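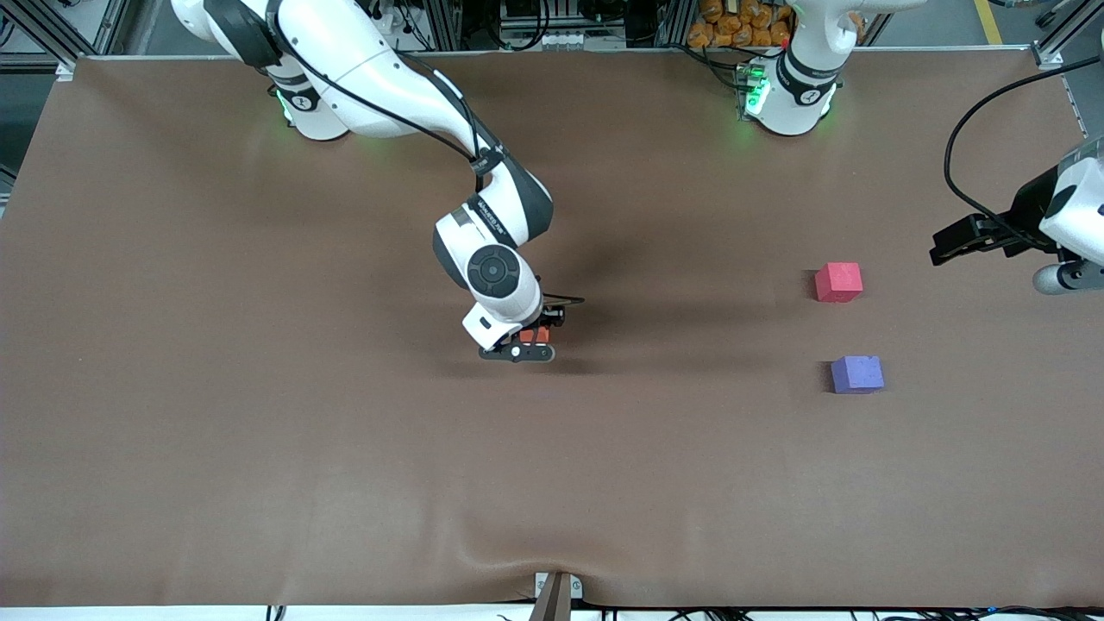 Right arm with the small red-orange block, two foam cubes still on the table. Block pickup set, February.

Going to post a few notes on how we collect demonstrations at Jarkilar, mostly for people setting up their first two-arm station. Long thread, small details.

The task is as dull as it gets. Pick up a block, carry it to a spot, let go, back off. Foam cubes and small blocks, one plain brown table covering. We have 391 episodes of it that I'm willing to train on.

We recorded more than that. 59 got thrown out after review, and I watched every one of them before deleting. Most were my own driving: gripper closed too early, or I stopped halfway to think about where to go next.

Stopping to think is worse than it sounds. The policy learns the pause. Our first model would hover over a cube for a couple of seconds and then carry on, exactly like me on a Monday morning before coffee.

Fix for that was boring. Decide the whole move before you hit record. If you change your mind in the middle, finish the episode anyway, mark it bad and go again.

Failed grasps are a different matter. If I miss the cube, reopen and get it on the second try, that episode stays in. We keep those under their own label so we can train with and without them. With them is better so far – the arm recovers from a miss where the older one just closed on air and left.

Layouts: we change where the cubes start after every 8 episodes. I used to place them by hand wherever felt random. Then I plotted the start positions and had a nice tight cluster right where my hand naturally lands. Now a script prints the positions and I follow it, even when it picks an annoying corner.

Foam is good for this work. It forgives a bad squeeze and doesn't roll away when you bump it. The downside is that a policy trained only on foam gets careless with how hard it closes. Hard plastic pieces are next on the list.

The table covering matters more than I expected. Smooth and one color is easy on the eyes and easy on the model, probably too easy. Clamp it down at the front. Ours crept toward the operator over a long session once and the cube positions drifted with it – took me most of an afternoon to find.

Someone asked about shadows. We leave them in. The group in Brostham tried very flat lighting and their policy got confused the first time it ran near a window. I'd take the shadows.

On labels: each episode gets the operator, the layout number, which arm moved first, and one line of free text. The free text is the part I go back to. "Clipped purple on the way out" tells me more than a success flag does.

Storage is the part I planned badly. Up to 707 MB for a single long episode before compression, and I was copying everything over at the end of the day. Now it goes after each layout change, while I'm moving cubes anyway.

Next round uses both arms in the same episode, with a handoff in the middle. I've tried it a few times without recording and my timing is terrible. Will post numbers once there are enough episodes to say anything.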